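HOME ECON 2 – Kitchen Equipment and Storage
Handout for unit on small appliances, lids and where things live
Notes by Karlijn Baert, revised 14th June

Bring this to every class in the unit. There are spares in the tray by the door but not many.

What we are covering

Electric rice cookers, glass lids, how to lay out a counter so you can work at it, and basic storage. We did knives and boards already. If you missed knives and boards see me, you can't do the practical without it.

Reading: the chapter on covered cooking in the course pack, skip the part on pressure cookers, we are not doing pressure cookers till January.

1. Covered cooking, the short version

A lid keeps steam in. Less water lost, less heat lost, food on top cooks as well as food at the bottom. Most of what goes wrong with rice goes wrong at the lid – lifted too often, wrong size, or sat crooked on the rim.

Glass vs. metal lids. Glass lets you look without lifting. Heavier than thin metal as a rule, so they sit better. Downside is they break, and they don't like going from a hot pan into a cold sink. Let it cool on a dry towel or a rack. Five minutes is usually plenty.

Terms to know:
Rim – the edge that meets the pot. On some glass lids there's a metal band, on some it's bare or has a clear edge.
Knob – center handle. Screwed on from underneath in most cases. Check the screw, they work loose.
Vent – small hole, lets out pressure so the lid doesn't rattle or the pot boil over. Not every lid has one.
Seat – how the lid sits. A good seat means it drops in and doesn't slide when you nudge it.

Fitting a lid to a pot: measure across the inside of the pot at the top, not the base. Pots flare. A lid that's slightly too big will sit on top and leak steam all round, a lid too small falls in and then you have a hot wet lid in your soup.

2. The electric rice cooker

Parts: outer body, inner pot, heating plate, lid, steam vent, latch, control panel, cord. Learn all of these, they are on the quiz sheet and people always forget the heating plate.

The older type has one switch and a loose lid. Cook, then it clicks to warm. The newer type has a hinged lid that latches and a panel with a display. Both work the same way underneath – the pot sits at boiling while there is free water, and once the water is taken up the temperature climbs and the cooker senses that and drops to warm.

Method, plain white long grain:
Measure the dry rice level, no heaping.
Rinse till the water is mostly clear, two or three changes.
Wipe the OUTSIDE of the inner pot dry before it goes in.
Add water to the line inside the pot.
Close the lid till it clicks. Start.
When it goes to warm leave it ten minutes. Do not open it.
Open, fluff with the paddle, close again.

On wiping the pot. Water between the pot and the plate spits and marks the plate, and grains of rice stuck under there stop the pot sitting flat. Last term we had two cookers with scorched plates and both were this.

Water. The line in the pot is for the cup that came with the cooker and that cup is smaller than a standard measuring cup. If the cup is lost, weigh. For the practical each pair gets 130 grams of dry rice, which is a small batch, so watch that you're above the minimum mark.

Brown rice needs more water and more time. If your panel has a setting for it use it. If it doesn't, soak first, half an hour or so, and add a bit more water than for white.

3. Laying out the counter

Before you cook anything, decide where things go. I mark the practice surface off in squares with tape and we work from that. Sounds fussy. Do it for a few weeks and then you stop needing the tape.

Rules for the layout:
The appliance goes down first, everything else is placed around it.
Panel where you can reach it without leaning over the vent.
Nothing over the vent. No shelf, no cabinet, no face.
Cord runs out to the back or side, never across the front edge.
Keep one clear space at least as big as your biggest lid.

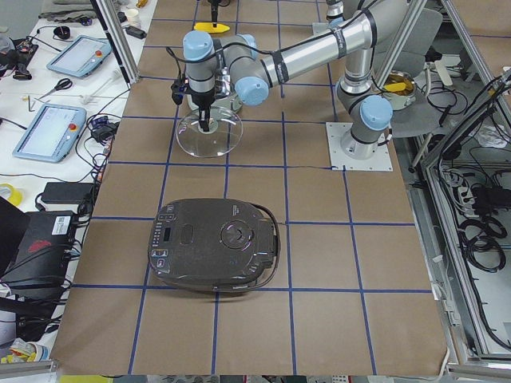 The clear space is the one people give up first, and then the lid ends up balanced on the sugar tin. Leave it. Put a folded towel there if that helps you remember. Lids go down knob up if the surface is clean and dry, knob down if the lid is wet inside and you want the drips to stay put – but then it rocks, so only on a towel.

Set-down practice, in pairs. One person calls a square, the other puts the lid in it. Lower it straight, hold by the knob, let go only when the rim is touching all the way round. No sliding. Sliding chips the rim and you won't see the chip till it's a crack. Swap after ten goes.

Then the same with a pot in the other hand, empty. Then with the pot half full of cold water. Nobody does hot until I have seen you do cold.

Paper on the table: brown kraft, changed when it's wet or torn. It saves the surface and lets us write on it. Tape should be the low tack kind, the other sort lifts the finish, we found that out on the good table.

4. Cleaning

Unplug first. Let it cool with the lid open.

Inner pot – warm water, soft sponge, no metal scrubber, the coating goes. Don't stir with a fork either, same reason.
Steam vent cap – on most models this pulls off. Check your manual. Rinse it every time, the starch dries in there and then it smells.
Inner lid, if it comes out – wash, dry, put back. A cooker run without it leaks.
Outside – damp cloth only. Panel: barely damp, then dry. Go round the buttons and the latch recess with a cotton swab, crumbs collect.
Heating plate – dry cloth. Never pour water in. If there's burnt rice stuck on, ask me.
Cord – wipe, check for nicks, coil loosely. Not tight round the body.

Glass lids go in hot soapy water on their own, never under a pile of pans. Take the knob off about once a month and clean underneath, you'll be surprised what's there. Tighten it back by hand plus a quarter turn.

5. Storage

Lids are the problem item in nearly every kitchen. Options:

Upright in a rack inside a cabinet. Best for most people. A cheap plate rack does it.
On the pot, upside down, so the next pot stacks on top. OK for metal. With glass put a cloth between.
In a drawer, flat. Only if the drawer is wide and you have few lids. Otherwise you get a heap.
On the back of the door. Fine for light lids, glass is too heavy for stick-on hooks, they let go.

We will compare racks in class. I have the Trollby (wire, adjustable, wobbles when half full), the Tisside (wood, fixed slots, good but takes up a lot of shelf) and an old Etcombe one that I don't think you can buy any more. Try your lid in all of them and write down which it fits and how you had to hold it to get it in.

The rice cooker lives on the counter if you use it more than once a week, otherwise low cabinet, never high – too awkward to lift down. Store it with the lid closed but not latched if you can, so the seal isn't squashed and air gets in. Paddle and cup INSIDE the pot, or they vanish.

6. Homework

a) Go through your lids at home. Match each one to a pot. Any lid with no pot, note the size across and keep it aside, don't throw it out yet, we're doing a swap at the end of the unit.

b) Draw your counter from above on squared paper. Mark outlets, sink, stove, and where you really put things down when you cook (not where you think you should). Then draw it again with the layout rules from section 3. One page for both.

c) Read the Villanueva article on small kitchens in the pack, it's long, the part you need is the bit on landing space. 2,000 words or so in the middle can be skimmed.

d) Cook one pot of rice by any method and write down: amount of rice, amount of water, time, how many times you lifted the lid, how it came out. Be truthful about the lid.

Practical assessment

Pairs, forty minutes. Set up the counter, cook the rice, clean down, put everything away. Marks for layout, method, cleaning, and storage, the same for each. The rice itself is marked under method so burnt rice isn't a fail if the rest is sound.

Bring: apron, hair tie if needed, two dry towels, your lid from home with its pot. Closed shoes. I will have the cookers, the rice and teh scales.

Sign-up sheet is on the door of room 591. If your partner drops out tell me before the day, there is one odd number in the group allready and I'd like to fix it early.

Cooker manuals are in the blue folder. Please put them back in order.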